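Lusholm Plateau Track: Frequently Asked Questions

Page updated 19 April 2021

Where does the track start and finish?

The track starts at the Berholm trailhead and finishes at the Roy day-use area. It may be walked in either direction. Signage and distance markers are numbered from Berholm, so walkers starting at Roy will read the markers in descending order.

How high does it go?

The highest point is the Tandeo summit cairn, at 2944 metres. The summit is reached by a side trail that leaves the main track at the plateau junction. Walkers who skip the side trail stay below the upper scree slope for the whole route.

When is the track open?

The full route closes at the end of November and reopens once the upper section has been inspected. The lower section, between Berholm and the first footbridge, stays open all year. Opening dates vary with snowpack and are posted at both trailheads.

Do I need a permit?

Day walkers do not need a permit. Overnight walkers need one for each night spent at Lusholm Hut or in the designated tent area beside it. Permits are tied to a date and cannot be moved to another night without rebooking. Carry a printed copy, as there is no mobile coverage above the tree line.

What is the maximum group size?

Groups are limited to 10 people, including guides. Larger parties must split and book separately, and the second group must leave on a different day if both intend to stay overnight.

How many tent sites are there?

Nine. Each site takes one tent of up to three people. Sites are not assigned in advance. Camping elsewhere on the plateau is prohibited, and so is pitching inside the hut enclosure.

Is there drinking water on the route?

The creek at the first footbridge flows all year. The tank at Lusholm Hut collects rainwater from the roof and may be low in late summer. Water from either source should be filtered or boiled. There is no water between the hut and the summit.

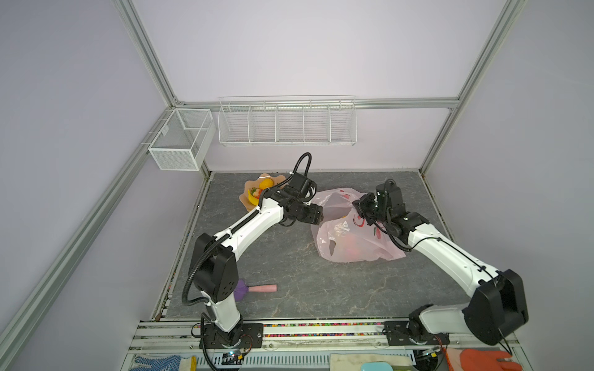
What is the surface like?

Gravel to the first footbridge, then compacted earth with exposed roots as far as the tree line. Above that the track crosses grassland and broken rock. The summit trail is loose scree for its final 300 metres and is marked with poles instead of a formed path. Boots with ankle support are recommended for this part. Poles are useful on the descent.

Can I cook with an open fire?

No. Open fires are prohibited throughout the reserve, including at the trailheads. Gas and liquid fuel stoves are permitted in the hut's cooking area and at tent sites. Solid fuel tablets are treated as open fires and are not permitted.

Are dogs allowed?

Dogs on a leash are allowed on the lower section only. They are not allowed past the first footbridge at any time of year. Certified assistance animals are exempt, but handlers should contact the reserve office before travelling, as the ladder below the plateau has no bypass.

What wildlife might I see?

Marmots are common on the plateau from the thaw onward, and deer graze near the tree line at dawn and dusk. Black bears use the berry slopes on the Roy side in late summer. Food and scented items must be stored in the metal lockers at the hut. Do not leave packs unattended on the summit trail; marmots will chew straps for the salt.

Is there transport between the trailheads?

There is no scheduled service. Vehicles may be left overnight at Berholm with a permit displayed on the dash. Overnight parking is not available at Roy, where the gate is locked at sunset. Walkers finishing there should arrange pickup before they set out.

What happens if the weather turns?

The hut is unlocked in all seasons and has an emergency bunk room that does not require a booking. Afternoon thunderstorms are frequent in midsummer. Walkers on the summit trail when thunder is heard should return to the plateau junction and continue down to the hut.

Can I get a refund?

Permit fees are refunded in full if the reserve closes the track. Cancellations by the walker are refunded less the booking fee, provided the request is received before the first permitted night. No refund is given for early departure.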